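Kapitel 4
Wäsche falten und verstauen: vom Stapel zum geordneten Schrank

Lernziele
Nach diesem Kapitel können Sie Oberteile nach drei Verfahren falten, einen geeigneten Faltplatz auswählen und einrichten und den Platzbedarf eines Wäschebestands einschätzen.

Kaum eine Arbeit im Haushalt wird so oft wiederholt und so selten geübt wie das Falten! Im Modellhaushalt Brorkine, der uns durch dieses Buch begleitet, kommen in einer gewöhnlichen Woche 28 Oberteile aus der Wäsche, dazu Hosen, Bettzeug und Handtücher. Rechnet man das auf ein halbes Jahr hoch, hat man mehr als 599 Shirts in der Hand gehabt – und wer jedes davon irgendwie zusammenlegt, legt irgendwann alle noch einmal zusammen. Dabei macht die Sache richtig Freude, sobald die Handgriffe sitzen. Probieren Sie die Übungen dieses Kapitels unbedingt mit eigenen Kleidungsstücken aus, am besten mit ganz verschiedenen: einem Unterhemd, einem dicken Pullover, einem Shirt mit langen Ärmeln.

4.1 Der Faltplatz

Viele Lehrbücher verlangen einen Tisch in Hüfthöhe. Der ist wunderbar, wenn man ihn hat. In den meisten Wohnungen wird aber auf dem Bett gefaltet, und das geht gut, solange die Fläche groß genug ist und die Decke einigermaßen glatt liegt. Schieben Sie dicke Decken an die Seite und legen Sie immer nur ein Teil vor sich hin.

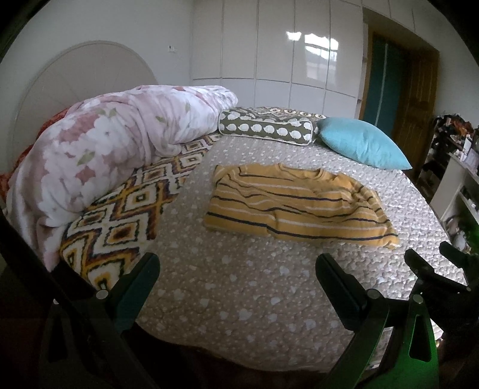 Langärmelige Oberteile sind das beste Übungsstück überhaupt, denn an ihnen zeigt sich sofort, ob man sauber arbeitet. Beginnen Sie mit den Ärmeln: erst der eine, dann der andere, beide flach nach innen. Streifen sind dabei eine großartige Hilfe! Bei dem senfgelben Shirt auf der gesteppten Tagesdecke laufen sie am eingeschlagenen linken Ärmel schräg, während die rechte Seite noch gerafft liegt, und die Wellen quer über der Mitte verbiegen die dunklen Linien deutlich. Streichen Sie solche Falten mit der flachen Hand vom Halsausschnitt zum Saum aus, bevor Sie weitermachen. Bei einfarbigem Stoff müssen Sie sich an den Seitennähten orientieren, das braucht etwas mehr Übung.

4.2 Drei Verfahren im Überblick

Das Drittelverfahren ergibt flache Pakete für offene Regale. Beim Stehverfahren wird das Drittelpaket noch einmal gefaltet, bis es in der Schublade von selbst steht. Das Rollen schließlich eignet sich für Reisetaschen und weiche Stoffe – für schwere Strickware ist es weniger günstig. Alle drei beginnen mit denselben Griffen an den Ärmeln, die Sie in Übung 4.1 kennenlernen.

Übung 4.1
Falten Sie dasselbe Langarmshirt viermal hintereinander im Drittelverfahren. Legen Sie es jedes Mal vollständig auseinander und notieren Sie, an welcher Stelle Sie nachbessern mussten.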